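Let them pick up the junk

Every July our robotics club at Ormsby argues over what the second-semester project should be, and every July somebody's parent suggests a competition with a proper field, printed rules and matching coloured blocks. I've been to those. They're great fun, and the kids come home buzzing! But I'd like to make a case for the humble bin of odds and ends, which has taught our students more than any trophy run I've coached.

The task fits on a sticky note. Put a jumble of everyday things in a bin, and get the arm to take them out again. Masaru Ogura, who coaches the Bulholm team up the road, thinks it's too open-ended for teenagers, and we've argued about it over a lot of bad coffee. He likes a task with a finish line. Fair enough. But blocks are all the same shape, and once you've written code for one block you've pretty much written it for the lot. A pair of sunnies is another story. Where do you grab it? Which bit is the lens and which bit is the bin showing through? I've watched a Year 10 group spend a whole session on that question, lying on their stomachs with a torch, and they went home cross and came back with a better idea than mine.

Our students logged 2279 grasp attempts last year, in a spreadsheet they named Drulever for reasons they won't share. They colour-coded the failures (there were plenty) and started spotting patterns before I did. Sachiko Hoshino had never spoken up at a meeting before she stood and told the whole room that our approach angle was wrong. She was right, too!

It needn't cost much either. The objects come out of toy boxes and kitchen drawers, and we spent $400 on clamps, cables and timber. Access to a decent arm is the hard part, and I'd love to see more schools share one.

So Masaru, bring your lot over next term. We'll supply the bin if you bring the junk.

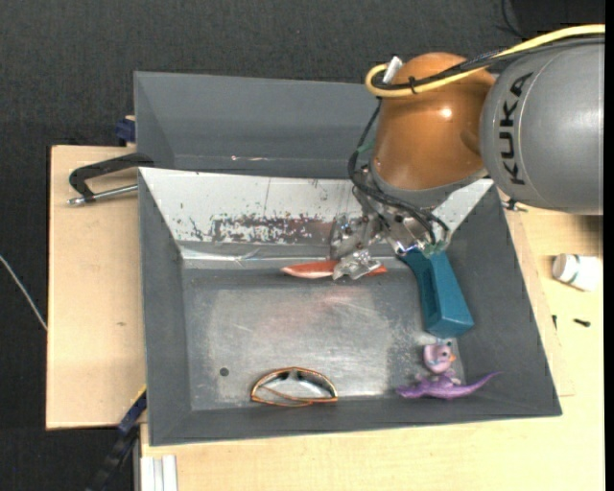
Bin picking with the KUKA arm, toys and sunglasses included.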